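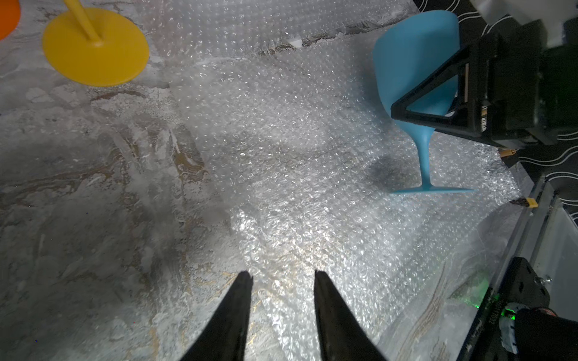 Packing table, goblet and wine glass with bubble wrap. Cisten Hall, tableware store.

Tableware Store: Packing for the Summer Loan Season

Published 11 July 2018

The Cisten Hall Equipment Service lends tableware to schools, clubs and community groups throughout the Negash district. The collection was established to reduce the use of throwaway cups at public events, and it now holds 500 pieces of reusable plastic drinkware in several colors. Of these, 300 are stemmed goblets and wine glasses. The remainder are tumblers and children's cups, which stack and are stored separately.

Stemmed pieces require more care in transit than their material might suggest. Plastic does not shatter as glass does, but a thin stem can bend or crack when a heavy crate is placed on top of it, and a scratched bowl cannot be returned to the lending shelves. For this reason all stemmed pieces leave the store wrapped.

This page presents a view of the packing table together with notes on the materials and on the procedure followed by the service. Groups returning items are asked to pack them in the same manner.

The table
The tabletop has a marble pattern in gray and white, with veins of tan and muted gold. Clear bubble wrap is spread over a large part of it, and the veining can still be made out through the plastic toward one side. Bright light picks out the small air bubbles.

The yellow goblet
A yellow plastic goblet lies on its side on the marble, next to the edge of the wrap. The broad, flat foot and thin stem are typical of the stemmed pieces in the collection. Borrowers should wrap the stem first and the bowl second.

The blue wine glass
The light-blue wine glass stands upright on the bubble wrap. Its bowl is wide and rounded, and its slender stem ends in a flared foot. Pieces of this shape take up more room in a crate than their height would indicate, and the wider compartments are reserved for them.

The wrap
Bubble wrap is kept and used again for as long as it holds air. Sheets with uneven or torn edges remain in service, as the edge is folded inward during wrapping. Borrowers are requested not to trim the sheets or to seal them with tape. A loose fold beneath the foot is sufficient.

Crates and labels
Each stemmed crate holds 12 pieces in separate compartments. The crates were supplied by Kuvberg and replaced the former cardboard boxes in April. A label on the short side states the color and type of the contents – mixed crates are not issued, except by prior arrangement for events at the Nundenon pavilion.

Collection and return
Loans are issued from the side entrance of Cisten Hall. Reservations should be made at least 13 days before the event, and larger orders may require additional time. All pieces must be washed and fully dried before they are wrapped, since moisture held under the plastic leaves marks on the bowls. Damaged items should be returned with the rest of the loan and reported at the desk. They should not be discarded.

A printed copy of the packing instructions is placed in the first crate of every loan. Further copies are available on request from the Equipment Service, Cisten Hall.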